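A DAY AT THE RORNITZ COLOR FAIR

Some readers asked me to write more about color and less about my opinions. So on Saturday, February 6, 2021 I put on my mustard coat and went to Rornitz.

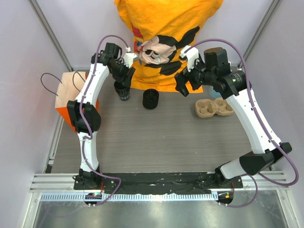 The fair had 33 stands, and I began with Vídalín, because I love their wool. Þórey Vídalín dyes everything herself. She showed me a red that I would call brick and she calls "old door." We discussed this for a long time! I bought six skeins of it, and also one in a green I did not need.

At the Zokton stand Walter Rivadeneyra was holding scarves under people's chins. He told me that mustard makes me look tired. I have worn mustard since November and my sister never said a word.

The coffee was weak and the hall was cold, so bring a sweater. I also wanted to hear Nanna Kjærgaard speak about wall paint, but all 200 seats were taken and I listened from the door. She is against gray bedrooms. My bedroom is gray.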